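Notebook – Clinstead workshop, small-goods table
10/9/23

Sock sorting and shelf layout, second pass

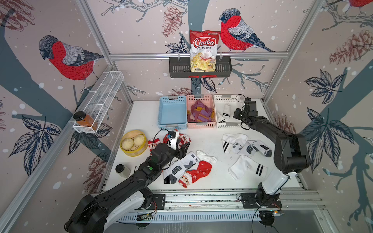 Table partway through the sock sort. Baskets at the back, buns front left, Santa pair still out.

Carrying on from the last entry. Two jobs for this session: settle what goes in which basket, and decide whether the rack on the left and the black shelf at the back stay where they are. Wrote most of this while working, so the order is a bit loose.

Baskets

Blue on the left, pink in the middle, white on the right, all along the back edge. I tried them along the side first and kept reaching over one to get at the next. The back edge is better. They stand close together and leave the front of the table open for laying things out.

Rule as it stands now:
Pink – patterned and bright pairs, folded.
White – plain and striped.
Blue – anything without a partner.

Pink has the purple, magenta and yellow-orange ones in it and they sit in a pile without trouble. White has a white sock with black stripes lying down the left side. Blue is empty so far. I had expected it to fill first. Leave it in place anyway, the odd ones usually turn up at the bottom of the bag.

The Christmas pair (red and white, Santas) doesn't have an obvious home. By the rule it goes in pink. The argument for a separate seasonal basket came up last time and I still don't like it, a fourth basket would have to go at the side and then we are back to reaching. Going with pink. If somebody wants to change this, write it here and change the card as well.

Folding

Folded in half and then in half again, toes inside. Rolling into balls is quicker but the balls stretch the cuffs and they don't stay put in a pile. The thick pairs don't like the second fold. For those, fold once and lay them flat on top. Tested on 20 pairs before starting on the baskets. Two of them came open when I moved the pile, both of them thick ones that I had folded twice, so the single fold goes on the card.

Smooth the pair flat on the table before the first fold. The Santa pair is a good one to practice on, you can see straight away from the print if the two socks are lined up or not.

Food items

Steamer is the round yellow bamboo one, front left, with the two white buns in it. I moved it twice. In the middle it took up the space needed for folding, and on the right it was too near the white basket, where I kept knocking it with my sleeve. Front left is fine. Leave it there for the next session and put a strip of tape on the table to mark the spot.

The small jar with the black lid is near the left edge, just below the steamer. It is easy to lose track of so close to the edge. It should go up in the rack with the other jar. Not done yet.

Rack and shelf

White wire rack on the left wall: the jar of orange-red spice is at the front end and fits its compartment well. The dividers are the useful part of that rack. Without them jars slide into each other every time the bar gets bumped. I would keep jars only in there and no bags, bags sag over the dividers and hide what is behind.

Black slotted shelf on the back rail: Chuba cassava chips, one bag, with the front facing out. Good place for bags. I put a 200 g weight on the shelf next to the bag and left it there over lunch, then checked the fixing by hand. It hadn't shifted. Took the weight away again. I don't plan to store anything heavier than snacks up there, so that is enough of a test for me.

Considered swapping the two, with jars at the back and bags on the left. Decided against it. Glass on the back shelf would be directly over the baskets.

Wallpaper

The bullfinch paper is staying. The pale background makes it easy to find things on the wall fittings, and the red of the birds is handy as a landmark when telling somebody where to look ("under the big bird" works for the left side). One corner had lifted when I came in, low down where it is awkward to get at. Pressed it back with paste and a dry cloth. Look at it again next time. We have a part roll left over from Jarnstead in the store cupboard in case it needs patching – the pattern repeat is long, so allow extra when cutting for the pine cones to line up.

Cleaning

Tabletop wiped before starting. White shows every bit of lint, and socks shed more than you would think. Use the Wudix cloths, the blue paper ones leave their own fluff behind. Wipe again between the sock work and anything to do with food. I would like that on the card too, in larger letters.

Supplies

Tierney order: asked for 5 more small jars with lids, same size as the one by the steamer, and another pack of cloths. Their form has changed and now wants the shelf number as well as the item name. I put ours in the back of this book, inside cover.

To do
Small jar up into the wire rack.
Tape mark for the steamer.
Santa pair folded and into pink.
Finish the bag of socks, check the bottom for odd ones.
Rewrite the card: single fold for thick pairs, seasonal pairs to pink, wipe down before food.
Look at the wallpaper corner.

Old card is still pinned by the door. It has the baskets in the wrong order, so go by this page until the new one is up.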